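Search this site Search

Trirno rents out hand-held grippers by the month

Trirno sells one thing, a hand-held gripper kit called the Plirkano, and it rents more of them than it sells. The founder, who spoke to us from the company's workshop in May, said that was not the plan.

"We priced it at $1,467 and figured labs would buy two or three," she said. "Then they started asking for 37 at a time, for one month. So now we rent."

The kit is a white body with two black rubbery fingers and a wide-angle camera. A person holds it and does ordinary chores with it, and the recordings go toward training a robot arm. Cloth is the most requested job, she said, and the hardest on new users.

"People grab a shirt the way they would with their hand. You have two fingers. You have to slow down and pick an edge."

Her largest customer so far is Cunico, which put the kits in private homes and asked for 1,000 folding clips. It kept 653 from the first round. She thinks that is a fair rate for people who had never held one before.

We asked about complaints. The main one is weight. "After an hour your wrist knows it," she said. A lighter body is being tested under the name Rai, with no price yet. The fingers wear too, and a spare pair is included with each rental. Changing them takes a hex key and some patience.

She would not say which labs have returned kits early, only that a few did. Rentals have a one-month minimum, and shipping is paid by the customer both ways.

14 shares 3 comments

We use cookies to improve your visit. Accept Settings
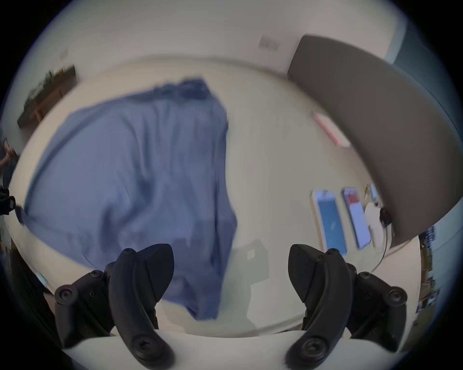
Asked who should skip it, she said anyone who needs force readings. The Plirkano does not record them, and she has no plans to add that this year.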